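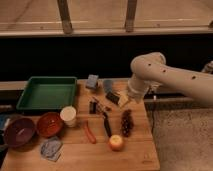

Oil or poly on a kitchen table that gets used all day?

Forum: Finishing and Refinishing
Replies: 12

pleitner
I'm refinishing our kitchen table and can't settle on a topcoat. It's solid maple, no stain, and it had some old lacquer on it that was coming off in patches near the chairs. I've stripped it and sanded to 150. The table gets breakfast, homework, mail, groceries, the sewing machine and whatever else lands on it. I want the color to stay as close to bare wood as I can get.

The two I've been looking at are the Girnum hardwax oil and Trurard water-based poly in satin. I have used neither. A shop in Itier quoted me $345 to spray it if I bring it in, and I'd like to avoid that.

Pirmin

slowgrain
Oil. You can fix a bad spot without redoing the whole top. With poly, once it wears through in front of one chair you are sanding the entire thing again.

backporch_bob
Poly, for the same table. We have had water-based poly on ours since my oldest was in kindergarten and he drives now. It has scratches. It does not have rings. Oil on a table where people leave wet glasses is a hobby.

slowgrain
Bob, how many coats did you put on?

backporch_bob
Four, light sanding between. I'd do three on the underside too so it doesn't cup.

tam_ibrahim
I did hardwax oil on a maple table two winters ago, so I can tell you how it has held up. Water rings: I've had a few, from glasses left overnight. Most of them faded on their own in a day. Two didn't, and I rubbed a little oil in with a white pad and buffed it off. Turmeric left a mark that is still there if you know where to look. Red wine wiped up fine, but we got to it fast.

The color did change. Every clear oil I've tried warms maple up somewhat. If you want it to look bare, buy the version with a bit of white pigment and test it on the underside first.

Tamunoemi

pleitner
Thanks, that's useful. Does the white one look painted?

tam_ibrahim
Not on mine. It looks dull and a bit flat for the first week. On a sample board with two coats it started to look chalky in the pores, so I stopped at one white coat and used clear for the second.

drawknife_dan
Nobody has asked about the sanding. You said 150. For hardwax oil I'd stop right there. Go finer and the wood takes less oil and you get a weaker finish. For water-based poly go up to 180, then wet the surface, let it dry, and knock the raised grain off by hand.

backporch_bob
I go to 220 for poly and have never had a peeling problem.

drawknife_dan
220 works. It's extra sanding for something you won't see under four coats.

pleitner
I priced it out. Girnum clear plus a small can of the white, pads and gloves comes to $153. Poly would be less than half of that. I didn't expect the gap to be that big.

slowgrain
The can goes a long way. You'll have enough left over for years of touch-ups, as long as you close the lid tight. Mine skinned over once because there was dried oil in the rim. Wipe the rim.

And lay the used rags out flat outside until they are stiff, or put them in a bucket of water with a lid. Oil rags in a pile can catch fire.

mill_street
Repeating the rag thing for anyone who skims. Flat, outside, one layer.

Also, Živković Lumber sells maple offcuts from a bin by the door if you need sample boards. Sand them the same way as the top or the test doesn't mean much. 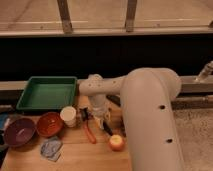
How long do I have to keep stuff off the table after the last coat of oil?
Light use after 24 hours, plates and cups with care. Leave it a full week or more before you let water sit on it or put a cloth over it, and longer if the room is cold.

backporch_bob
A week with no table is the part oil people leave out. With water-based poly I was eating on it in three days.

tam_ibrahim
Poly needs time to cure too. The can I have says to wait a couple of weeks before using cleaners on it. You can eat on either one early if you're careful. I used placemats only at meals and took them off right after.

drawknife_dan
Don't leave anything rubber on either finish during that time. Little rubber feet under a fruit bowl left four dots on a sideboard I did. I had to take it back to wood.

pleitner
Good to know about the feet. The sewing machine has those.

I'm going to do sample boards with both this weekend and put a wet glass on each overnight. I'll do coffee too.

slowgrain
Let the samples cure first or they will both fail.

pleitner
OK, the glass test waits then.

(three weeks later)

pleitner
Results. I gave both boards two weeks in the laundry room before I put anything on them.

Water glass overnight: nothing on the poly. Faint ring on the oil, gone by dinner.
Coffee overnight: nothing on the poly. Light brown ring on the oil, and it took the pad and fresh oil to get it out. I can still see it at an angle.
Fork dragged across: both marked. The oil one I could fix. The poly one shows a white line and I don't know what to do about it.
Color: poly is closer to bare wood than the clear oil. White oil plus clear is closest of all.

My wife picked the oiled board by touch without knowing which was which. So we're going with one coat white, one coat clear, and coasters.

backporch_bob
Your own test says poly.

pleitner
On stains, yes. I'd still prefer to fix a spot in April than strip the whole top again.

drawknife_dan
Do the underside first. If you get the white coat uneven, that's where you want to find out.

mill_street
Work in sections and don't let the white sit. It gets tacky faster than the clear, and lap marks show.

pleitner
Underside is done. The white went on thinner than I thought it would. Top gets its first coat tomorrow after lunch.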